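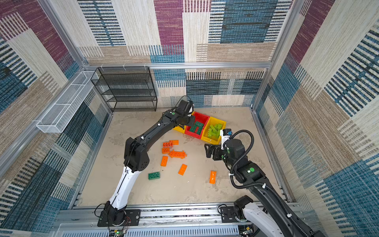
## Who says it's four hundred years old?

I finished the Putelden book last night, the one on harvest songs and village pageants that three separate people pressed on me over the winter. It's handsome. The paper is good, the index is good, and I believed maybe half of it.

The trouble starts on the second page, where we are told the Umurero procession song has been sung "unchanged since the earliest days of the settlement." I went to the footnote. The footnote sends you to a 1930s parish newsletter, which quotes an unnamed old man, who says his grandmother knew it. That gets us to the middle of the nineteenth century if the old man was very old and the grandmother was telling the truth. It doesn't get us anywhere near the earliest days of anything.

I've been reading this kind of thing for a long time and the same move keeps coming up. Somebody collects a song. The person singing it says it's old, because it was old to them. The collector writes down "ancient." The next writer drops the singer and keeps the ancient. By the time it reaches a hardback there's a map.

What do we have for Umurero? I made a list, because I was annoyed:

- The newsletter.
- A handwritten copy of the words, no date, in a school exercise book.
- A tune noted down by a traveling music teacher who by his own account heard it once, at 5 in the morning, from a window.
- A printed program for a pageant, with 300 copies run off, in which the song has two extra verses that are plainly about the pageant.

The author uses the program as proof of survival. I'd use it as proof that somebody in the pageant office could rhyme. Those two verses are now sung everywhere as part of the original, by the way, and they're the ones people cry at.

Samran Srisuk wrote to me after my last post on this to say I was being mean about people who love their songs. I've thought about that. I don't think the people are the problem. A woman who sings a thing at her sister's wedding owes me no footnotes. But a book with 235 pages and a price tag to match is making a claim, and I get to ask where the claim came from.

He also said that a tradition being invented recently doesn't make it fake, and fine, I've read those books too. I even agree. What bothers me is that the argument only gets brought out once the dates have fallen apart. Up to then it's all mists and ancestors.

The chapter on Cuautle is better. It leans heavily on Yaowalak Inthanon's notes, and she was the sort of collector who wrote down when people contradicted each other. One singer told her the drum part came from soldiers. Another said a cousin made it up during a boring February. She put both in and didn't pick. I wish the rest of the book had been left to her, although I notice her notes are quoted in pieces, with a lot of dots, and I'd like to know what was under the dots.

Then there's the number. "Almost 4000 songs" are supposed to be in the Gorex collection, and the introduction says it twice. I spent an afternoon with the printed catalog a while back. It lists a song again each time the first line is spelled differently, and it lists fragments, and in one case it lists what I'm fairly sure is a recipe. I have no idea what the real figure is. Neither does the introduction, I suspect.

I'll keep the book for the Cuautle chapter and the plates. If anyone has seen the exercise book itself, as opposed to the photocopy everyone cites, please write and tell me what kind of ink it's in. The photocopy is useless for that, and the first page is missing.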